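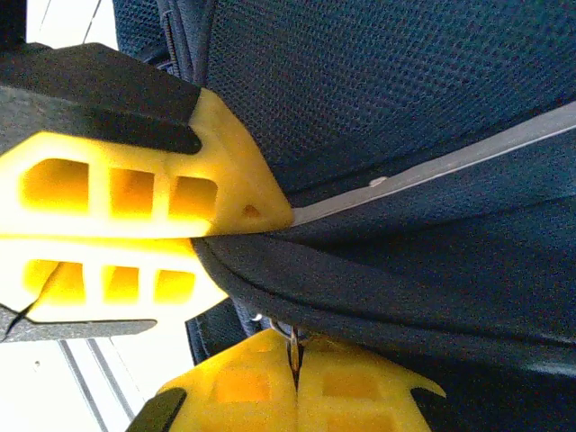
Gelbe Greiffinger an dunkelblauem Stoff

Newsletter-Anmeldungen brechen ein, was tun?

Hallo zusammen, ich mache bei uns das Marketing nebenher und verschicke den Newsletter über Trovia. Bis Februar kamen im Monat 80 neue Anmeldungen rein, im März sind es bisher 2. Geändert habe ich nur das Formular, da frage ich jetzt auch Firma und Telefonnummer ab. Kann das so viel ausmachen?
Dulgate

Oh ja, kann es! Telefonnummer als Pflichtfeld - da wäre ich auch weg. Ich hatte mal sechs Felder und hab auf E-Mail und Vorname gekürzt, danach lief es wieder. Schau aber auch, ob die Bestätigungsmail überhaupt ankommt. Bei mir lag die wochenlang im Spam und ich hab an meinen Texten gezweifelt... Trag dich einfach mal selbst mit einer privaten Adresse ein.
Tsai

Newsletter liest doch eh keiner mehr. Mach lieber Videos.
Dimus

Danke Tsai! Testmail kam an, also wohl doch das Formular. Telefon ist jetzt raus, Firma freiwillig. Ich melde mich Ende des Monats nochmal.
Dulgate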